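Second month of the sorting cell at Roltcombe. Notes from the packing side, for those who asked.

Before the arm, the kitting bench ran five people per shift. It now runs three. The other two, Dindo and Salamatu, went to returns on the same grade.

Mared sets up the practice board each morning at 6.30. Mixed shapes, mixed colours, placed by hand. The arm has to clear it before it gets live trays.
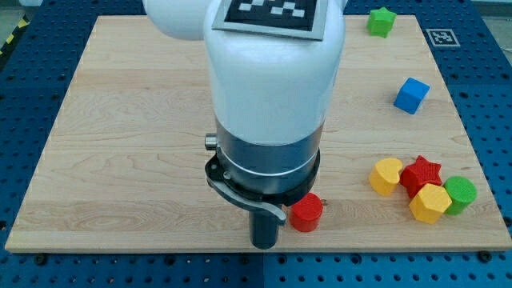 Target is 2,000 picks a shift. Best so far is 1,793. Most of the gap is stoppages – pieces touching, or pieces lying at an angle.

Each stoppage needs a person to walk over, clear it and restart. That job was not in the original plan. Taha does it and wants it written into the rota.

Less lifting, more watching. Two of the three say they are more tired at the end of a shift. Break times are under review in January.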